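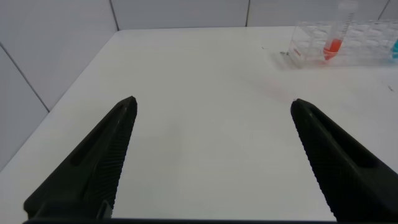 Wrist camera view: gripper open, tube with orange-red liquid standing in the clear rack.

1/ The Braltlow Laboratory Automation Group has begun releasing notes on its tube handling collection. This thread covers how the examples are gathered and what we ask of operators. Questions may be posted under any part.

2/ The collection now holds 2,669 recorded attempts. Of these, 1,383 have been reviewed and accepted for training. The remainder are either awaiting review or have been set aside with a reason code. Set-aside attempts are kept.

3/ Each attempt begins with the gripper open and empty, at a distance from the rack. Operators are asked to vary the starting position between attempts. Our first batch, recorded at Satholm, started from nearly the same point every time, and the trained policy performed poorly from anywhere else.

4/ The task is stated in one line: lift the named tube, hold it upright, return it to a free hole. The line is written before the attempt is recorded. It may not be edited afterward to match what the arm did.

We use cookies to improve your experience. By continuing to browse, you agree to our cookie policy. Accept | Manage settings

5/ Clear plastic remains the hardest material for us. Rack walls catch reflections, and the empty upper part of a tube can be difficult to separate from a pale background. Colored liquid gives the model an easy cue, so the September sessions will include water-filled and empty tubes as well.

6/ Operators work in sessions of 80 attempts, with a break at the halfway point. Review is done by 2 people who did not record the session. Where they disagree, the attempt goes to Alaric Quintanilla, who maintains the labeling guide.

7/ A failed grasp is labeled as a failed grasp. If the operator recovers and completes the task, both parts are kept and the point of recovery is marked. Early versions of the guide told reviewers to trim the failure. That instruction was withdrawn, and the affected recordings from the Flenesmont site are being relabeled from the originals.

8/ Small marks and specks on the table are left as they are unless they interfere with the rack. Spills end the session.

9/ The labeling guide, including the full list of reason codes, is available to partner sites on request. Corrections to this thread will be posted as replies to the part concerned.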